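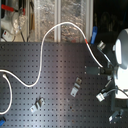

Teaching by remote control is so much more fun than I expected! I spent the whole afternoon steering our arm (we call it Brodum) through one job: getting a white cable where I want it with the gripper.

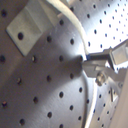
Cable at the fingertips, my favorite view

My goal is 100 good runs before we train anything, and the early ones were rough – you have to learn to move slowly and stop fiddling. I threw out five of them. Then my hands sort of got it, and I didn't want to quit for dinner.
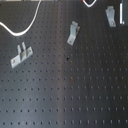 Three brackets and some cable on the breadboard

Next up I want to try the brackets, all at different angles. Almost 116 tries to go, by my math, if I keep messing up at this rate!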